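Moriarty Street laundry room reopens with longer hours

The shared laundry room on Moriarty Street is open again after being closed through most of November for new plumbing and a new floor. Residents of the Stumholm apartments can use it every day from 7 a.m. to 9 p.m., two hours later than before.

The room had been running on its original drain line, which backed up twice over the summer. Dremus, the contractor hired for the job, replaced the line and moved the washers to the north wall. The change left enough space for a proper work table, something tenants had asked for in a survey last spring.

"People were folding on top of the dryers or carrying everything upstairs in a heap," said Dymphna Madigan, who manages the building. "The table was the one thing on every list."

Towels and cleaning cloths for the community kitchen and the guest apartment are now washed and folded in the building as well. They used to go out to a laundry service every Thursday and come back the next week. Madigan said the arrangement had become hard to justify for such small loads, and a bag of bath towels went missing in the spring and was never found.
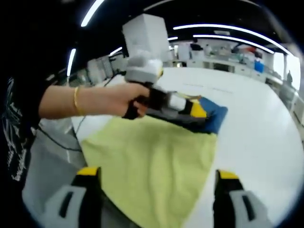
A yellow-green towel laid flat on the work table, with a blue cloth at its far edge.

The household linens are sorted by color. Yellow and green towels belong to the guest apartment, and darker cloths go to the kitchen. Bath towels are folded in thirds lengthwise and then in half, so they fit the shelves in the hall closet. Kitchen cloths are folded in quarters and kept in the drawer under the sink. A sheet with the folding sizes is taped inside the closet door.

Bernadette Mac Carthaigh, a tenant on the second floor, does her wash in the evening and said the later closing time matters more to her than the new floor. She would still like to see a second table. "If one person has sheets, that's the whole table gone," she said.

A wash costs the same as before. The dryers run in 40-minute cycles and no longer take coins. Tenants pay with the Merkix card that already opens the front gate, and cards can be topped up at the office on weekday mornings. Anyone with coins left over from the old machines does not need to exchange them, as they were ordinary quarters.

The door code has been changed to 1528. Residents are asked not to share it outside the building and to empty the lint trays after each load. Items left in the room overnight will be moved to the shelf by the door and kept there until the end of the month.

A hook rail for hanging shirts is on order and will go up beside the window once it arrives.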